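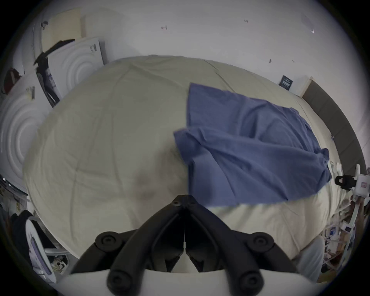 A cream-coloured duvet with a blue cloth lying on it.

Features > Household > Textiles

What a duvet filling does at night

Two duvets with the same tog rating can behave quite differently on the same bed. The rating is a measure of thermal resistance taken on a flat sample under steady conditions, and it says how well the sample slows the passage of heat. It says very little about moisture, about how the duvet hangs over a shoulder, or about what the filling will be like after several winters of use.

Mahnaz Kermani tests bedding at a small textile laboratory in Ilten. Most of her work is for retailers who want a number to print on a label, but she has also kept a long-running comparison of fillings going in the corner of the building where the washing machines are.

"The tog is a fair number," she says. "People ask it to do too much. It was worked out on a plate, and a plate doesn't turn over at three in the morning."

Filling and air

The insulation in a duvet is mostly still air. The filling holds that air in small pockets and stops it circulating. Down does this with very little weight, as each cluster has fine filaments that spread in all directions. Polyester fibre is usually hollow and crimped, and it relies on the crimp to keep its height. Wool lies flatter and weighs more for the same resistance, but it takes up water vapour within the fibre and gives it back slowly when the room dries out.

A sleeper gives off moisture all night. If the vapour cannot pass through the cover and the filling, humidity rises in the space next to the skin and the bed feels too warm, even where the temperature there has hardly moved. Many complaints that a duvet is too hot are complaints about humidity. A lower tog in the same materials may help only a little.

The cover matters as much as the filling here. Down needs a closely woven cotton to stop the quills working through, and a very close weave slows the air. Wool can be put in a looser cloth. Polyester is sold in everything from brushed microfibre to percale, and the two feel like different products.

Stitching

Sewn-through channels are cheap to make and hold the filling in place, but each line of stitching is a thin strip with almost no insulation. Box construction uses short inner walls of fabric between the top and bottom covers, so the filling keeps its depth up to the seam. The walls add cost and a little weight. Poorly cut walls also allow filling to drift from one box to the next, and the usual sign is a flat patch over the chest with full boxes at the foot.

Hooman Ghaffari repairs and refills duvets at Mohammadi, a workshop near the market in Fustargate. He opens a seam at the edge, weighs what comes out and sorts it by hand. Down that has clumped can often be washed and dried back to a usable state. Polyester that has lost its crimp cannot, and he sends it away.

"I weigh it before I say anything about price," he says. "The customer thinks it has gone thin. Quite often all the weight is there and it's just dirty."

Washing

Skin oils coat the filling and pull the fibres together, which reduces the air held. Kermani's comparison, begun one May, uses single duvets washed at 60 degrees and dried until their weight stops falling. Drying is the slow part. A down single can take several cycles on low heat, with pauses to break up the lumps, and a duvet put away damp in the middle will smell within days.

Domestic drums are often too small. A duvet that fills the drum cannot tumble, so the outside dries and the core does not. A launderette machine is the better choice for anything above a single.

Between washes, a cotton cover changed weekly does most of the work. Leave the bed turned back for an hour in the morning before making it.

2 comments | 115 shares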